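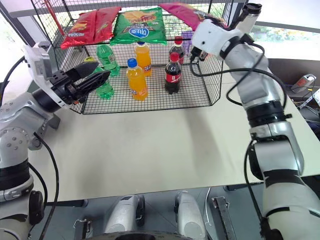
Compte rendu de la réunion technique de coordination — eaux pluviales et réseaux enterrés
Zone d'activités de Womport, tranche 4
Mai

Séance ouverte à 9 h 15. Étaient représentés : la maîtrise d'ouvrage, le bureau d'études Derden, l'entreprise Yazzie (lot VRD), le laboratoire Preltent (essais et contrôles), le gestionnaire du réseau d'assainissement. Excusé : le coordonnateur SPS, qui a transmis ses remarques par écrit.

1. Approbation du compte rendu précédent
Approuvé avec une correction au point 3 : lire « collecteur DN 400 » et non « DN 300 » entre les regards R12 et R17. Le plan d'exécution était juste, l'erreur ne figurait que dans le texte.

2. Avancement du lot VRD
Le linéaire de collecteur pluvial à poser est de 2134 m. À la date de la réunion, 666 m sont posés et remblayés jusqu'à la couche de fondation. Yazzie signale une cadence inférieure au planning sur l'antenne nord, où le fond de fouille est instable. La purge a été faite sur une surépaisseur de 200 mm, avec substitution en grave 0/31,5 sur géotextile. Derden demande que cette surépaisseur soit reportée au plan de récolement et fasse l'objet d'un attachement contradictoire avant toute demande de rémunération complémentaire. Yazzie accepte.

3. Essais d'étanchéité et compactage
Preltent a réalisé les essais à l'air sur les tronçons R1 à R9. Un seul résultat non conforme, entre R5 et R6. L'inspection télévisée montre un joint déplacé à l'emboîtement, côté aval. Reprise à la charge de l'entreprise, puis nouvel essai sur le tronçon complet.
Contrôles au pénétromètre : objectif q4 atteint en partie inférieure de remblai. En partie supérieure, deux sondages passent sous la droite limite au droit du regard R8. Recompactage demandé — par couches de 25 cm au plus — avant la mise en œuvre de l'enrobé.

4. Bassin de rétention
Le gestionnaire conteste le débit de fuite retenu dans la note de calcul, la surface active ayant changé depuis le retrait du parking sud. Derden reprend la note avec un coefficient de ruissellement de 0,9 pour les voiries et de 0,2 pour les espaces plantés. Le diamètre de l'ajutage reste suspendu à ce calcul. Aucune commande du régulateur d'ici là.
La cote du trop-plein est maintenue. L'accès d'entretien sera élargi à 3,50 m, comme demandé à la séance précédente.

5. Croisements de réseaux
Conflit altimétrique entre le pluvial et la conduite d'eau potable au carrefour de la voie B. L'écart vertical entre génératrices est de 12 cm au plan, pour 20 cm exigés. Deux options examinées : abaissement de l'eau potable par coudes, ou réduction de la pente du collecteur sur le tronçon amont. La seconde est écartée, la vitesse d'autocurage n'étant plus assurée. Yazzie chiffre la première.

6. Sécurité
Remarques du coordonnateur : blindage absent sur une fouille de 1,60 m près de R14, échelle d'accès manquante. Régularisation immédiate. Le stockage des tuyaux en crête de talus est interdit — rappel déjà porté au compte rendu précédent.

7. Actions
Derden : note de calcul du bassin, version C, avant la prochaine séance.
Yazzie : reprise du joint R5-R6, devis de dévoiement de l'eau potable, planning recalé de l'antenne nord.
Preltent : nouvel essai R5-R6, sondages complémentaires à R8.
Gestionnaire : avis écrit sur le type de tampon en voirie lourde.

Séance levée à 11 h 40. Prochaine réunion en juin, même lieu, à 9 h. Les observations sur le présent document sont à transmettre par écrit sous huit jours.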